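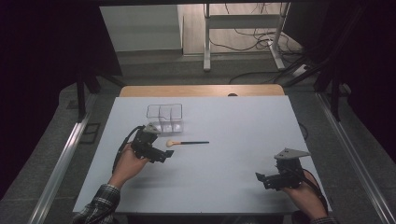

Hi Marina, quick one on where the equipment money stands as of November 16, 2025. We've spent 49 percent of the Onden budget, and most of that went on the two hand-held grippers and the table rig. I'm happy with both (the rails especially, they were worth the wait!). What I got wrong was cabling. Each gripper has its own cable, and once you add what's on the floor behind the table, that's a lot more cord than I priced in back in May, so I'd like to move a little from travel into cable trays and a second power strip.

The small-object tasks are going well. Kirsten has us on cosmetics now, makeup brushes and a clear divided organizer, and she's asking for 18 more items so we don't keep recording the same few things. Cheap stuff, I'll put it on the card.

The big one is still the arm. Gisine and Bilurgate have both quoted, and Tanveer likes Bilurgate for the service terms. I lean that way too, but their lead time worries me. Could you tell me by the next call whether we can pay a deposit this year?

Humaira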